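Two arms in the spare room – a build gallery

1 Nov 2020

Well, it's been far too long since I put anything up here, so this is a bumper one. For anyone new, I'm building a two-armed robot, partly at home and partly at the shared workshop in Linddale, where I rent a bench and get to use a pillar drill that doesn't wobble like mine does. The project is called Zirano. The name came off an old biscuit tin I kept the first lot of bolts in, and it stuck before I could think of anything cleverer.

I started in March with one arm and a lot of optimism. The second arm came in the summer, which meant twice the wiring and a good deal more than twice the swearing. The two sides don't match, by the way. The right has a proper hand with fingers, and the left has a different gripper, mostly down to money. I'd like to even them up one day, but I've grown quite fond of it being lopsided.

The current job is sweeping up with a dustpan and brush. I picked it in a weak moment, thinking it would be a nice easy step up from moving blocks about. Ha! Blocks sit still and have flat sides. A brush rolls over when you so much as look at it, the handle ends up at a new angle every time, and the pan wants to scoot off the moment anything pushes against it.

I do most of the practice runs on a mattress. A hard worktop gives you no forgiveness at all – if the hand comes down a touch too low, something bends, and I've already paid for one set of replacement finger joints this year (24 quid, plus postage, plus a fortnight of waiting). Padding soaks up the mistakes. The downside is that everything sinks in a bit, so the heights I worked out so carefully on the bench at Linddale were no use to me whatsoever.

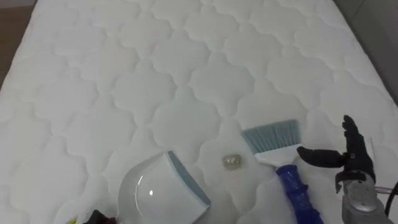
The bit I keep changing is the approach to the handle. My first idea was to come straight down on it and close the fingers, and that works beautifully if the brush happens to be lying the way you expect. Coming in from the side with the hand open is slower, but it gives the fingers a chance to get round the plastic before the wrist turns. I've got it down to 13 separate moves from resting to gripping, which sounds like a lot until you try it with fewer.

Small things on the mattress are a pain as well. Anything that presses into the padding makes its own little dip, and the bristles like to ride over the top and leave it sitting there. Angling the brush more steeply helps. So does going slower, though there's a limit to how long I can stand there watching before I want to do it myself.

For those who asked about parts: the mounting boards came from Celluvwood, who cut to size and didn't laugh at my drawings. I had the holes in the wrong place on the first pair, entirely my own fault, so I now own two very sturdy shelves. The Softić controller is still the one I started with. It gets grumpy if it's left on for hours and I've had to restart it mid-run more often than I'd like, but I know its habits by now and I'm not swapping it until it gives up completely.

Cables are the other thing. The one for the right hand needs enough slack for the wrist to turn without tugging, and every time I think I've left enough, I haven't. I've tried clips, spiral wrap and a bit of elastic off an old pair of pyjama bottoms. The elastic was the best of the lot!

My run log is up to 361 entries, and most of them say something like "brush rolled" or "pan moved, try again". I do read them back now and then. You can see where I changed the finger speed, then changed it back, then changed it again and forgot to write down why.

Next job is getting the left side to hold the pan firmly by itself while the right does the brushing. I've given myself 30 evenings for that, and I'll be at Linddale for the first few of them making a new bracket. If anyone has a spare length of thin rubber sheet they don't want, drop me a line through the contact page and I'll happily pay the postage.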